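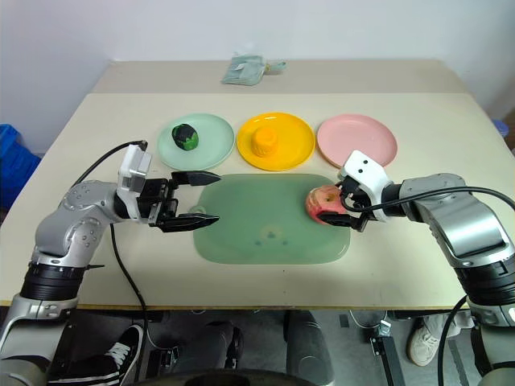

4.2 How contributors sort their edits

Editors of game wikis differ a good deal in how they decide what to work on next. We looked at the edit histories of two fan-run wikis, one for the racing game Pivum and one for the role-playing game Finlow, and took 3018 edits from the first and 1913 from the second. Each edit was placed in one category only: new text, correction, formatting, talk page or revert. The rule is the one suggested by Figure 3, where the green object has the mint-green plate and the yellow one has the yellow plate, and neither plate holds anything else. The pink plate in the figure is empty, and a category could likewise stay empty for a given editor. Edits that both added and corrected text were placed by whichever part was longer.

Figure 3. One item to a plate, with one plate unused.

On the Pivum wiki, 985 edits were corrections, most of them to car statistics after a game update. These were often made late in the evening and in long runs by the same account. The Finlow wiki had fewer corrections and many more talk page edits, mainly arguments over whether quest pages should give away the ending. Aydoğan and Sönmez coded the two sets separately and then compared results. Where they disagreed, the edit was read again alongside the ones before and after it.

We also interviewed 5 editors. Akgül, who goes by her user name here, edits only the tyre and engine tables and has never started a page. Isus began with spelling fixes and moved on to full track guides when the February update left several pages out of date. Both said they followed the wiki's list of wanted pages at first and later stopped looking at it. Editors who joined after playing an earlier game in the series tended to start with new text, and they were also reverted more often in their first month. The reverts rarely came with a reason in the edit summary, a point we return to in Section 5.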